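3.2 Two-block towers and the effect of offset

The smallest tower we studied has two blocks. It has one contact face and two ways to be wrong: the upper block can be shifted sideways from the lower one, or it can be turned relative to it. Taller towers mix these errors from level to level, so we treat the pair first and come back to the others in Section 3.4.
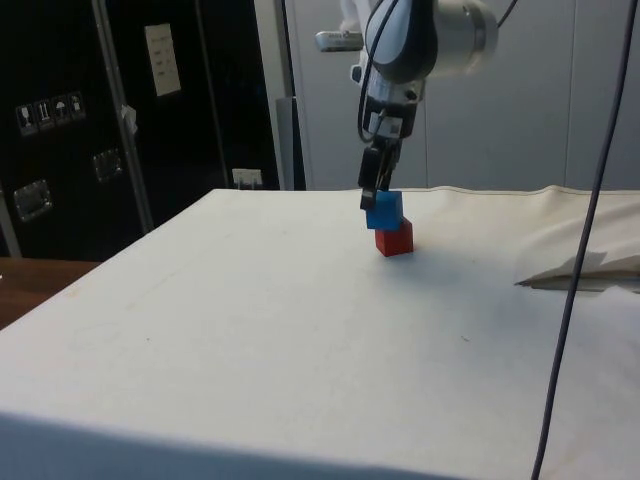
Figure 3. A two-block tower, blue on red, on the cloth-covered table. The blue cube is offset slightly to the left and the upper right corner of the red cube is exposed.

We call the sideways distance between the two block centers the offset, and give it as a share of the block's edge length. An offset of zero means the centers line up. For two equal cubes with flat faces, the upper one should stay put at any offset below one half, as long as it is set down level and let go without a push. The limit does not depend on the weight of the cubes, provided the weight is spread evenly inside each one.

Turning matters less than offset for a pair. When the lower cube is turned and the upper one is not, the shape of the shared area changes, but the center of the upper cube stays well inside it if the offset is small. We recorded the turn in steps of 10 degrees and did not try to read it more finely, as the edges of the painted cubes are slightly rounded.

The cloth had more effect than we expected. Earlier work at Mapplebeck used a bare tabletop, where the lower block slides easily if it is bumped. On cloth the lower block tends to hold its place, but a fold under one edge will tip it, and the tilt carries up to the block on top. We pulled the cloth flat before each trial and started again if a fold showed near the base. Obradović's notes from the Purdale trials describe the same problem with felt – there the fix was to tape the corners, which we also did from August on.

The set held 99 two-block trials. In 23 of them the offset was larger than one quarter of the edge length, and in 3 of those the upper block fell. All three falls came with a tilted base. None of the towers with a smaller offset fell. We take this as support for treating offset and base tilt together in the scoring, and the score in Section 3.3 drops faster with offset when the base is not level.

Color was used only to name the blocks. The red and blue cubes came from the same Siltton set and have the same edge length, so swapping their order should make no difference. We kept blue on red as the standard order for the pair and used the reverse order – red on blue – only in the check trials reported in Appendix B.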